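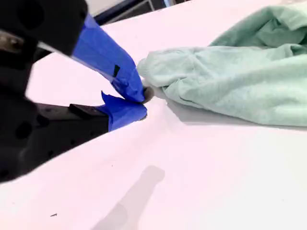 Got it by the hem. Blue tape: model's own.

Will it do the towels, though?

April 8, 2024

I have a basket of clean washing at the top of my stairs that has been there long enough to count as furniture. So when people tell me the household robot is nearly here, I have one question, and it concerns that basket.

I have been asking it for years. In 2012 or so it was going to be ironing. Then it was going to be the dishwasher, and a firm called Garar sent me a very glossy leaflet with a picture of a humanoid holding a wine glass, and I put the leaflet in the kitchen drawer with the takeaway menus. As far as I know Garar now does car park barriers.

The current hope is cloth. I went over to Drastgate to look at the Milamwood lot, who have a bench there, a lot of cable, and a biscuit tin I was not offered. They are working on picking up and folding small bits of fabric, and they were decent enough to let me hang about for a morning on the understanding that I wouldn't touch anything or sigh.

If you have never thought about why folding is hard, good for you, you have a life. A mug is the same shape every time you meet it. A towel isn't. Drop it on the table twice and you have two different objects, and neither has any obvious handles. You and I find a corner by rummaging. We don't even look, half the time we're watching telly. A machine with two fingers has to choose a spot, go there, close, and hope it has hold of one layer and none of the others.

They told me that on a good day they get a usable grip on 69 tries out of every hundred. I said that sounded all right. They said a usable grip is the start of the fold, and that I should ask about the end of the fold some other time.

What I liked, and I am not easily charmed by a clamp, is how much of it comes down to tape. You read about billions going into this business and then you meet the thing and its fingers have been done up like a hockey stick. I found that very reassuring. My hoover is held together in much the same way.
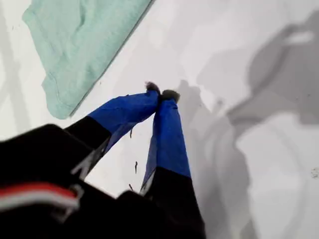 Fingertips together, green cloth off to one side. Note the fluff. I have the same fluff.

So, could it do my basket? I did the sum on the bus home. One fold takes it 12 minutes when it goes well, and that is for a flat square thing on a clean white table with good light. My basket has 25 items in it, of which several are fitted sheets, and a fitted sheet would finish the whole field off for a decade. Call it five hours, plus someone standing by for the ones it drops. I can do it in the length of a quiz programme, if I ever do it.

Then there's the price. Chareonsuk, who sell a folding arm to hotels, will rent you one for 700 pounds a month, and it does pillowcases. Just pillowcases. You have to lay them out flat for it first, at which point, in my experience, a pillowcase is four fifths folded.

I don't want to be a misery about it. Ten years ago the demo would have been a video speeded up until the operator's lunch was a blur, and now I can sit a yard away from the bench and be bored by it at normal speed, and I mean that as praise. Boring is what I want from a thing that does the laundry. The Milamwood people have asked me back in May, when they hope to have moved on to tea towels, and I have said yes, partly for the tea towels and partly because of the biscuits.

The basket is still on the landing. I took a pair of socks out of it this morning.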